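Kolport Hand Gripper Pair – Setup and Care Guide
Section 5: Daily setup at the folding station

Read this section before the first session of the day. It is short, and the jaws are less forgiving than they look. The Kolport pair is held by the operator, one unit per hand, and everything the arms in the Mocanu cell later learn about laundry comes from what happens here.
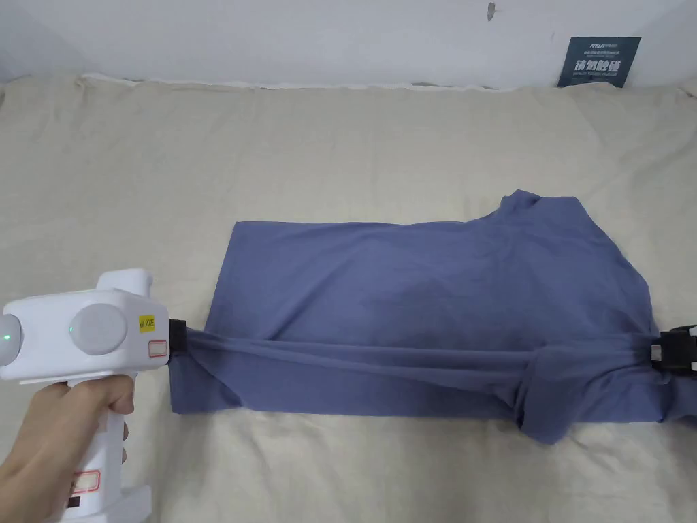
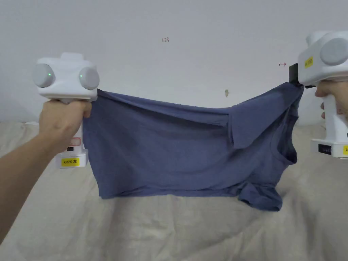
Fig. 5-1. T-shirt held between the left and right grippers, both views.

5.1 Preparing the surface

1. Spread the cloth over the work surface. Soft wrinkles are fine. A ridge tall enough to catch a sleeve is a second garment as far as the software is concerned.
2. Take the test shirt from the Zornex bin. Use a plain one. The novelty shirts have been tried.
3. Lay the shirt flat and leave room on both sides for your hands.

5.2 Checking the pair

1. Read the kit sticker on each unit. Both must carry the same kit number. The left unit is marked 左, and it goes in the left hand – yes, people have managed otherwise.
2. Wipe the round lenses with the dry cloth supplied. Shirt sleeves, including the one you are wearing, do not count as supplied.
3. Switch on and wait for the green lights. If they stay dark after 13 seconds, switch off and reseat the battery.
4. Confirm in Usta that charge reads 100 percent on both units. Usta will let you start with less, then complain about it all morning.

5.3 Tension test

1. Close each jaw on a single edge of the shirt.
2. Draw the hands apart until the fabric between the jaws is straight. Hold for 5 seconds.
3. Lift the shirt clear of the cloth and let the body hang. Hold again.
4. Lower it, open both jaws and look for slipped or marked fabric.
5. Repeat 2 times. If either jaw slips, replace both pads. They wear as a couple.

CAUTION: Keep fingers on the handle and out of the jaws. The jaws cannot tell cotton from thumb.

CAUTION: Do not pull until the seams creak. You are testing the pads, and the shirt has done nothing wrong.

NOTE: Do not cover the kit stickers with tape or labels of your own. Spare stickers are in the lid of the case.

5.4 Putting away

Open the jaws before switching off. Place each unit in its own slot, lenses up. Pads are inspected every Wednesday; see Section 6 for the replacement procedure.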